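Settlement times and the small online merchant

10 Oct 2025

Discussion of online payments tends to concentrate on fraud and fees. The time a merchant waits for its money receives less attention, although for small sellers it often decides whether new stock can be ordered.

Over the past year I reviewed the payout records of Grelton, a home furnishings shop run by Lamduan Khunthong. The records cover 2,316 card orders placed through the Ledilport checkout. Most were paid out within 3 business days. A further 368 were held for review, and several of those remained on hold for 30 days. The contract permits this, but the reasons were never stated in the payout report.

Ms. Khunthong met the shortfall with a credit line from her bank. The interest does not appear in any comparison of processing fees - yet it is a cost of accepting cards.

Samran Wongsuwan, who keeps the accounts at Jikum, has suggested that processors publish their hold rates by merchant category. I support the proposal. Furniture sellers carry high order values and long delivery times, and they are entitled to know in advance how they will be treated. 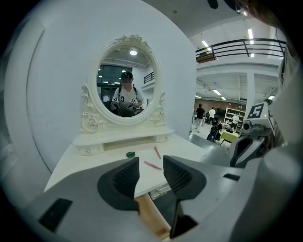
Issue 30

Merchants renewing their agreements before December should request the reserve terms in writing and ask who may release a held payment. Rungrueang has already revised its standard contract on this point, and I will review the new wording in a later post.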